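Geremine round tin, the small one. Quick review, on my lunch so excuse the spelling

Bought 24th August from the Drarkholm shop in Prunevstead. Had wanted one since July when my sister-in-law turned up with hers full of shortbread. Mine is the dark purple one with the white cross on the lid. Comes in other colours too but they looked a bit hospital to me.

What I use it for: buttons, mostly. Also bobbins and the little safety pins that used to live in a saucer on the windowsill and end up in the vacuum. Tipped the lot in. Lid went on first go, shut with a nice soft pop.

Good things first. Lid is snug. Properly snug, I turned it upside down over the bed and gave it a shake and not one button got out. The purple hasn't scratched and it's been in a drawer with scissors and a seam ripper, so that's a fair test. White bands wipe clean with a damp cloth. I got biro on mine the first night (of course) and it came off with a bit of dish soap.

Size. The listing says 400 ml and I'd believe that, I filled it with water to check and it came up just under the rim. Don't store anything long in it though. Tape measure fits, pinking shears no chance, and my good tweezers only go in on an angle.

Now the grumbles. No grip on the lid at all, smooth all the way round, and if you've got hand cream on you can forget it. I have sore thumbs and by evening I'm asking someone else to open it. A little tab would fix this. Also the inside is plain bare metal – fine for buttons, but I wouldn't put tea in there without a bag, smells faintly of factory even after 5 washes. My sister-in-law says hers stopped smelling by Christmas. We'll see.

Other thing, it rolls. If you put it down on its edge while you hunt for the lid it's off across the floor and under the couch. Put it flat. I have learnt this twice.

Price was 7 dollars on the clearance table, full price is more like double and I'd of thought hard about it at that. Postage is silly for one so get a few or go in person. Parking round the back of the shop is free after lunch, by the way.

Would I get another, yeah, probably the bigger one for the wool needles if they ever restock – the girl on the till didn't know. Colour's lovely. Thumbs not so much.
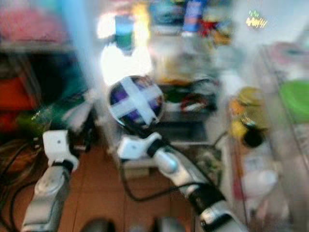
Nurhan Sönmez: Try a wide rubber band round the lid for your thumbs, the sort that comes on broccoli. I've had one on mine since I got it and it opens no trouble. For the smell, bicarb in it overnight with the lid off. The bigger one has the same smooth lid, so you'd need a bigger band.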